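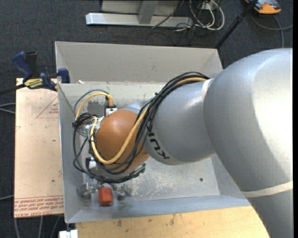

Beril Coşkun thinks we should have picked any topic other than the Flestville bus timetable, and after one semester I can report that she has a point.

Our question was simple: does the 44 leave Drukport when the sign says it does? We stood at the stop through January and wrote down 56 departures. Only 2 were on time, and Stavros Makris suspects his watch for one of them.

The rest ran late, apart from a handful that left early, which riders told us was worse. One woman had given up on the sign and went by when the bakery put its lights on. We tested her method for a week. It beat the timetable.

Danai Xenos made the charts. The survey forms are in the appendix, including the one that got rained on.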